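Grevell roll-up drying rack, after one winter of use

I bought this rack in November, when my old plastic dish drainer became yellow and I was tired of it. My kitchen in Daltley is small and I wash everything by hand, so the drainer is for me a more important thing than the oven. I paid 32 dollars in the Aaltonen shop. The cheaper one they had was 20, but its rods moved under my fingers and I did not trust it.

First the good. The rack lies over the sink and the water goes down where it should go. A heavy pot can stand on it the whole night. When I cook for guests I roll it and put it in the drawer with the towels.

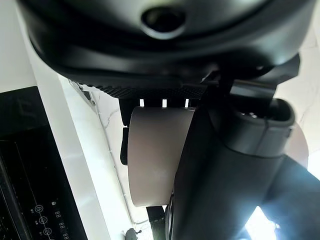 Bowls need a little patience.

Deep bowls are the weak point. If I put them fully upside down, they keep steam inside and in the morning there is still a wet ring. I lean each one on its neighbor now, and this works better. Thin glasses I do not put there at all — the stems find the gap between the rods and fall over.

Cleaning is easy on the rods and boring at the joints, where our hard water leaves white marks. Every Wednesday I use vinegar and an old toothbrush.

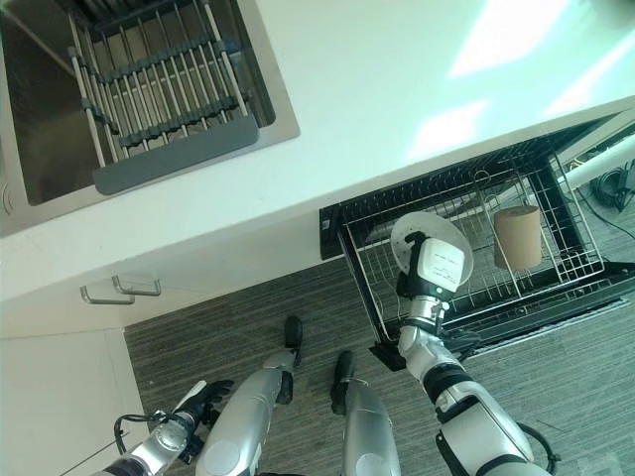

Does it slide when you load only one side?
A little, if the sink rim is wet. Wipe the rim first and put the heavy plates in the middle.

I also wish they sold a small cup for forks and spoons. I use a jam jar.

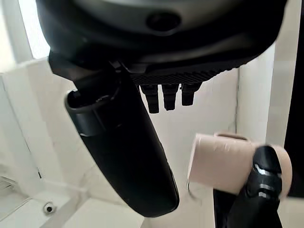
Hemant Shukla wrote to me that his has been in use for two years in Ploltham and the end pieces became loose, so he would give it three stars and keep the receipt. Mine are still tight. I give four.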